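Fifteen minutes at the mic, and other notes from the Oluseck recount

Okay, a lot of you asked me to write this one up, so I'm doing it now before I forget who said what.

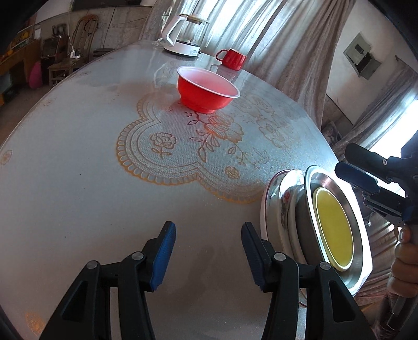 How we got to a recount

If you don't live in Oluseck, the short version: the town council seat for the east side was decided in the first count by 28 votes. Cheng Street and everything down to the old Fakura plant voted one way, the newer blocks voted the other, and then a box of mail ballots got logged twice. Or maybe logged once and scanned twice, depending on which page of the county report you're reading. I've read it three times and I still go back and forth!

The losing side filed a complaint, the winning side filed a complaint about the complaint, and the election board called a public hearing. I went, because I go to these things. My sister says I need a hobby and I keep telling her I have one.

The hearing

They gave each side 15 minutes. The lawyer for the challenger used most of hers on chain-of-custody forms — dry stuff, but she was good, and she had the one fact that mattered. The log sheet listed 184 envelopes and the signature on it didn't have a time next to it. The board chair asked twice whether anybody could say when it was signed. Lots of shuffling paper after that.

Then came public comment. Zihan Jia, who ran for this same seat last time and lost, got up and asked for a full hand count of the east side precincts, whoever it ends up helping. He got a big round of applause from both halves of the room, which I haven't heard in that building in years. The chair told us all to knock it off.

What the board decided

A hand count, but only of the mail ballots. I think that's half a loaf. If the scanner software from Jirkier read one batch twice, I'd like to know what it did with the others. The board's answer was that they tested 100 ballots on the same machine and got a clean match. Fine, but that test was run after the machine had been restarted, and I wish someone up front had pushed on it.

The new council term starts in June, so there's time to do this properly. I'll be at the count if they let the public in (the notice says "limited seating," whatever that means) and I'll post the numbers the same night.

Comments are open. Be nice to each other, please — we all have to use the same grocery store.

Last updated: March 3, 2024

Recent posts
The parking meter vote, explained badly
Who draws the east side map?
I read the whole town budget so you don't have to
My letter to the election board

Contact | Copyright 2024 | Back to top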